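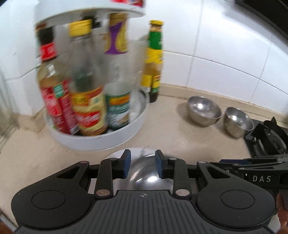 Gripper at the counter, with the condiment rack and the two small steel bowls behind it.

Call for participants: come use our grippers in your own kitchen (paid)

Hi! I'm Natnael Beyene, and I run the home data study in the Hawthorne group. I'm looking for 16 people who cook at home and wouldn't mind doing a few everyday kitchen jobs with a gripper in each hand instead of their fingers. You don't need to know a thing about robots. If you can find your way around a crowded spice shelf, you're who I want.

Some background, so you know what you'd be part of. We're trying to teach a robot arm to handle ordinary kitchen things by learning from people, with no robot in the house at all. You hold the grippers, each one has a camera on it, and the recordings go into training. Our first round (we called it Flornach) had 26 people in it, and the finding that surprised me most was about variety. We trained one policy on lots of repeats from a few kitchens and another on the same number of recordings spread over all the homes. Then we tried both in a kitchen neither had seen. The first one finished 19 of 72 tries. The spread-out one did a lot better, and most of its misses were with shiny bowls and see-through bottles, so that's what I'm after this time - glass, steel, clear plastic, things standing close together.

What you'd do: two visits, both at your place, at a time that suits you. Daithí Nic Aodha or I will come over with the kit, show you how the fingers open and close, and let you play with it for a while (it feels clumsy at first and then pretty quickly it doesn't). After that you'll move bowls, take bottles out of a rack and put them back, set a plate down, that kind of thing. Please don't tidy up for us! I want your counter the way you keep it, sticky soy sauce bottle and all.

You should be 18 or over, be okay holding a light tool in each hand, and live close enough to Cundov that we can drive out. Left-handed people are very welcome, we had hardly any last time. Renters are fine. If you share the kitchen, check with the others first.

About privacy: the cameras point at your hands and the counter, but they do pick up whatever's behind them, labels and mail included. You get to look through your recordings before we keep them, and you can have any of them deleted, right up until we freeze the set in December. There's no sound.

We pay for both visits, by gift card or bank transfer, and you get paid for the first one even if you decide to skip the second.

To sign up, write to Gadisa Weldu at the Noletard desk by Aug 16, 2021. Tell us what town you're in, whether your counter is light or dark, and what sort of stuff usually lives on it. A couple of lines is plenty. Gadisa will write back with the consent form and some dates to pick from.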